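Progress Report to the Grakerora Fund
Project: Access to Education Remedies in Kaltport
Grantee: Conneely Legal Center
Report date: 10/19/23

1. Purpose of this report

This report covers the second grant period of the Access to Education Remedies project. It follows the reporting headings in the grant agreement and should be read together with the financial statement, which has been submitted separately. The narrative covers work on school exclusion decisions, support to families during appeals, training for lay advocates, and the legal position on interim placement.

The project was set up to respond to a specific gap. Parents in Kaltport whose children are removed from a school roll have a right to be heard before the decision becomes final, but the procedure is set out in several instruments that were adopted at different times and do not use the same terms. Families commonly receive a letter that cites one instrument and a form that refers to another. The time for appeal starts to run from the letter, whether or not the form was enclosed.

2. Legal background during the period

In March the district school authority issued revised guidance on exclusion hearings. The guidance has no binding force, but panels treat it as the starting point, and it has changed practice in ways that affect our work.

First, the guidance now states that a panel must give written reasons. Earlier practice varied. Some panels gave a full account of the evidence and the weight attached to it, while others sent a one-line notice confirming the school's decision. Under the revised text, reasons must address the child's own account where one has been given. We regard this as an important step toward the standard that the right to a fair hearing requires in matters affecting a child's education.

Second, the guidance is silent on interim placement. A child who has been excluded and who is waiting for a hearing has no clear entitlement to instruction in the meantime. The authority's stated view is that the duty to provide education continues but that the form of provision is a matter of discretion. Our view, set out in the position paper attached to the previous report, is that a discretion which leaves a child without any teaching for the length of a school term cannot be reconciled with the right to education. The question has not yet been decided by a court in this jurisdiction.

Third, the guidance allows a parent to be accompanied by a person of their choice. Several schools had read the earlier text as permitting only a relative or a licensed attorney. The new wording removes that doubt and has made the lay advocate strand of the project much easier to deliver.

3. Casework

The Center gave advice to 200 families during the period. Most of these contacts were resolved by a single appointment, often because the family needed to know only what the letter meant and what the deadline was. A smaller group required continued support through the panel stage, and 3 matters were prepared for judicial review.

Of the matters prepared for review, one has been granted permission and is listed for a full hearing. It concerns a student excluded for repeated absence where the absences were linked to a medical condition known to the school. The grounds are that the panel did not consider the medical evidence and that the sanction was out of proportion to the aim pursued. The second matter was withdrawn after the school agreed to reinstate the student. The third is awaiting a decision on permission. The Center will not comment further on the merits of pending cases in this report.

Caseworkers have noted a pattern in the files. Where a family made written representations before the panel met, the reasons given afterward were longer and dealt with the individual circumstances of the child. Where the family only spoke at the hearing, the reasons tended to repeat the school's summary. We have adjusted our advice accordingly. Every family is now offered help with a short written statement at the first appointment, even where the case appears simple.

Interpretation remains a difficulty. The authority provides an interpreter at the hearing itself but not for the reading of documents beforehand. The Center has met this cost from the project budget, and the line for translation is overspent as a result. A request to move funds from the travel line is made in section 7.

4. Lay advocate training

Training was delivered in 2 rounds. Each round covered the exclusion procedure, the preparation of written representations, the limits of a lay advocate's role, confidentiality, and the duty to refer a case to an attorney when a point of law arises. Participants were drawn from parent associations and neighborhood organizations.

Feedback forms rated the session on written representations highest. The session on confidentiality was considered too long and too abstract, and it was rewritten between the first round and the second. The revised version is built on short case studies, including the case of an advocate who is approached by a school employee outside the hearing. Participants in the second round asked for more time on disability law. A separate half-day module is being drafted.

Advocates who complete the training may attend hearings only under the supervision of a caseworker. This rule will be kept in place for the remainder of the grant. It limits the number of hearings the project can cover, but the consequences of poor advice at this stage are serious for the child, and the Center does not consider it safe to relax the requirement now.

5. Public information

The plain-language guide to exclusion appeals was printed and distributed through schools, clinics, and public libraries. The print run was 3,000. A second edition will be needed to reflect the revised guidance, in particular the sections on written reasons and on the right to be accompanied. The text has been redrafted and is with the Jokside district office for comment on the procedural steps. The Center has made clear that comments are invited on accuracy alone and that editorial control remains with the project.

An online version of the guide is available in the same languages as the printed version. The deadline calculator, which was listed as an output for this period, is delayed. Testing showed that it gave the wrong date where a school closure fell inside the appeal period. It will not be released until the error has been corrected and checked against decided cases.
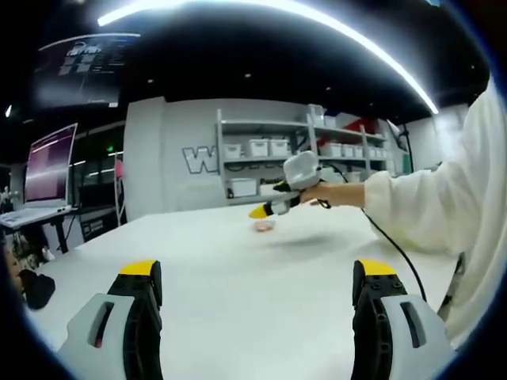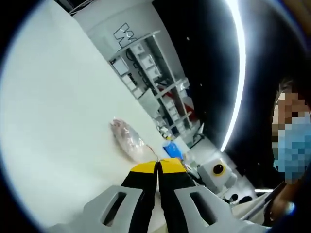
6. Risks and difficulties

The main risk identified at the start of the grant was that schools would decline to share records in time for the hearing. This has occurred in some cases. The authority has agreed in principle to a fixed time limit for disclosure, but no date has been given for its adoption. Until then, caseworkers will continue to send a standard disclosure request on the day a file is opened and to ask for an adjournment where records arrive late.

A further risk concerns the informal removal of students. Some families report that they were encouraged to withdraw their child voluntarily in order to avoid an exclusion appearing on the record. A voluntary withdrawal carries no right of appeal. The Center has opened a separate log of these reports and will include an analysis in the final report. We ask that the Fund treat this information as provisional, as the accounts have not been tested against school records.

Staff turnover was higher than planned. One caseworker post was vacant for part of the period, and new files had to be placed on a short waiting list. The post has been filled. No appeal deadline was missed as a result of the vacancy.

7. Requests to the Fund

The Center asks the Fund to approve the following changes.

The transfer of the unspent balance of the travel line to the translation line, within the existing total.

An extension of the delivery date for the deadline calculator to the end of the next reporting period.

The addition of the disability law module to the list of agreed outputs, at no additional cost to the grant.

8. Work planned for the next period

The full hearing in the judicial review described in section 3 is expected to take up a large share of legal staff time. If the court decides the proportionality ground, the judgment will be summarized for advocates and added to the guide. The Center will also seek a meeting with the authority on interim placement and will propose draft wording for inclusion in the guidance. A further round of advocate training will be held once the disability module is complete.

The financial statement, the revised training outline, and the draft text of the second edition of the guide are supplied as annexes to this report.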